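How to get hard water marks off a kitchen counter (and keep them off)

Posted in Cleaning, Kitchen - last updated July

Quick one because I get asked this every week. You've got cloudy rings around the faucet, a crusty line behind the sink, dull patches where the dish rack sits. It's limescale. Mostly calcium. It comes off, but how you get it off depends on what the counter is made of, and that's where people wreck things.

What you need

Two microfiber cloths, a spray bottle, dish soap, an old toothbrush, a plastic scraper (old gift card is fine). White vinegar OR a stone-safe descaler, see step 1. I use the Vasten one, the small bottle. Lasts ages.

Step 1. Work out what your counter is

Do not skip this. Laminate, fine with vinegar, diluted. Quartz, mostly ok with a quick wipe of weak vinegar but check your maker's care sheet first. Real marble, limestone, travertine - no vinegar, no lemon, no bathroom cleaner. Acid etches it and then you have a dull spot forever, or until you pay someone to polish it.

Not sure if it's real marble or a lookalike? Check under the overhang or inside the sink cutout. Printed pattern stops at the edge. Real veins usually carry on through. If you still can't tell, treat it like marble.

Step 2. Clear it off

Everything. Rack, trays, soap bottle, the lot. The marks are always worst under the stuff you never move, and racks with little holes or lattice sides hang on to drips in the corners. Wash the rack seperately while you're at it.

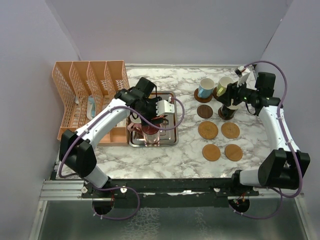

Step 3. Soap first

Warm water, a squirt of dish soap, wipe the whole counter. Dry it. You want the grease gone before you go after the scale, otherwise the cleaner just slides around on top.

Step 4. Treat the marks

Laminate: 1 part vinegar to 3 parts water. Spray a cloth, lay it on the mark, leave 5 minutes. Check. Repeat if needed.

Quartz, if the care sheet says ok: same mix, but wipe on and rinse right off. No soaking.

Marble or don't know: stone-safe descaler, follow the label, try a hidden spot first. Every time. Even if you used it last month.

Thick crust: soften first, then push the plastic scraper nearly flat. No metal, no steel wool. Toothbrush for the seam at the back and around the faucet base.

Step 5. Rinse and dry

Rinse twice. Then dry with the second cloth, properly dry. Let it air dry and the tap water leaves you a fresh set of rings.

Keeping it off

Wipe down at night, takes a minute. Put a tray or mat under anything that drips, and empty it. Fix the faucet. I let mine drip for 14 months and the ring was unreal.

Wednesday is my move-everything day. Pick whatever day, just pick one.

Comments

Aarti Bajpai: Used vinegar on my marble before reading this, there's a dull patch the size of a mug. Fixable?

Reply from author: Sorry! If it's small and light, a marble polishing powder can help, go slow and test first. Big or rough to the touch, call a stone person. And no more vinegar near it pls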